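Norel Table Cover Set (cover sheet and clips)

Workroom / Table covers and cloths / Norel set

Item 1902
In stock at the Skundolari store and for delivery
Colors: olive green, sand, dark gray

The Norel set is a simple solution for a table that has to do many different jobs during one day. You put the sheet over the table top, pull it forward to the edge, and fasten it with the clips. When the work changes, you take it off and wash it. There is no elastic and no sewing of corners, so the same sheet goes on a square table, a long one, or two tables which are pushed together.

We started to make the cover for the sewing and repair room at Koskela, where the tables had become scratched and sticky from tape. They asked us for something which does not shine under ceiling lights and on which small parts are easy to find again. We tried a few colors with them. Olive green stayed as the favorite, and it is still the one we sell most.

What is in the package

One cover sheet, woven cotton, hemmed on all four sides
Two small clips with a soft inner surface
One care card

Extra clips are sold separately in bags of 17. Many customers take one bag for the whole room, because small clips have a talent to disappear.

About the fabric

The sheet is 100 percent cotton with a matte surface. It is thick enough that a mug or a box of screws does not make noise when you put it down, but you can still fold the sheet small and keep it in a drawer. It is not waterproof. If you work with paint or glue, please put a plastic film under it.

Cotton makes wrinkles, and this one does also. We are asked about it often. If you want a flat surface for cutting patterns or for photographing products, iron the sheet while it is a little damp and fasten it right away. For folding clothes, sorting and packing, most people leave the wrinkles as they are, and the work goes equally well. 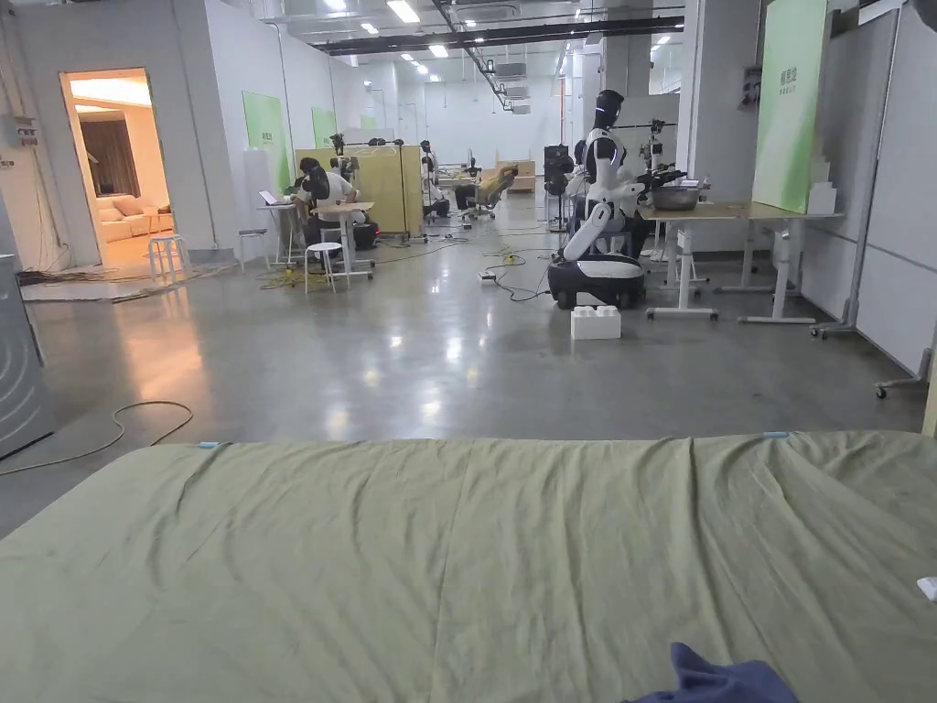 For the front edge, we recommend one clip toward the left and one toward the right, and not too close to the corners. The fabric then keeps its place when you pull things across it. On a very long table, a third clip in the middle is useful. The clips open wide enough for a normal desk top, but they do not fit on a table with a thick frame directly under the edge. Please look under your table before ordering.

How to put it on

Wipe the table first. Lay the sheet loosely over it and let it hang a little over the edge where you will use the clips. Fasten one clip, smooth the fabric with your hand to the other side, and fasten the second one. If the other side of the table is against a wall, you can push the extra fabric down behind it. If people walk there, fold the extra under, so that it does not catch on a chair or on a bag.

Washing

Wash at a warm temperature with similar colors. The first time, wash it alone. Take the clips off before washing (we know of one washing machine which has suffered). The sheet shrinks a little in the first wash, and we have cut it larger for this reason. Do not use bleach on the olive green, it becomes yellow in spots. Tumble drying is allowed, but hanging gives less wrinkles.

Questions from customers

Can I buy the sheet without the clips?
Yes. Write "no clips" in the message field of the order, and we will take their price away from the bill.

Does the color come off on light clothes?
Not after the first wash. Before that, we would not leave a damp white shirt on it overnight.

Is it possible to get another size?
We sew other sizes for orders of five sheets or more. Send us the length and width of the table and how much you want the fabric to hang over.

Do you have it in navy blue?
Not as a cover. The small Norel work cloth comes in navy blue, and it is made of a softer cotton.

Delivery and returns

Orders are packed at Istovport and leave normally on the next working day. An unused set can be returned in its own package. If a clip is broken when it arrives, a photo is enough and we send a new one. The sand color is sold out at the moment, and the next lot comes in February.

For larger orders and for fabric samples, please contact Aarne Tikkanen through the order form. Samples are free of charge, we ask only for the postage.

Page updated January 31, 2022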